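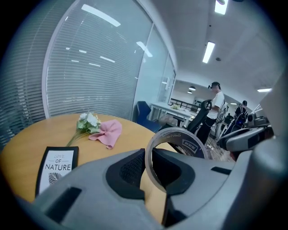

A roll of tape with a translucent outer edge.

We use cookies to measure traffic on this page. Accept | Manage settings

1/ The Udora Public Library Mending Service has published its annual summary. In the past year the service received 2,000 damaged books from the five branches and returned 1,839 of them to the shelves. The remainder were withdrawn.

2/ Children's picture books made up the largest group, with 1,179 items. Most had torn pages or loose hinges. Board books are not repaired and are replaced from the general fund.

3/ Patrons are asked not to repair library books at home. Household tape yellows with age, and its adhesive spreads into the paper. Removing it takes longer than mending the original tear.

4/ If a page comes out, please place it inside the book where it belongs and hand the book to a staff member. Do not use the outdoor return slot for books in this condition.
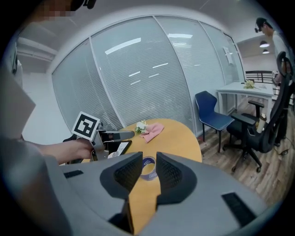
5/ There is no charge for ordinary wear. Charges for water damage, missing pages, and pet damage remain as listed in the borrowing policy. Questions about a charge should be directed to Maeve Brophy in Borrower Accounts.

6/ Small tears are mended with Japanese tissue and wheat starch paste. Each repair is pressed overnight. Books with broken spines go to a second bench and are usually away for 6 weeks, during which the catalog will show them as "In Mending."

7/ Holds on a book in mending stay in place and keep their order. Patrons who would like another edition may ask at any desk.

8/ Signe Nyberg, Head of Collections, notes in the summary that cookbooks returned with stained pages will no longer be withdrawn if the text can be read. The change took effect in February.

9/ Local history volumes are handled separately. Kwabena Agyeman reviews each one before any work is done, and some are boxed without repair.

10/ The full summary is available in print at all branches. Large-print copies may be requested at the Main Branch desk until 5 p.m.

Recent posts
Renewing a library card by mail
Changes to the interlibrary loan form
Reading room hours for February
How to suggest a title for purchase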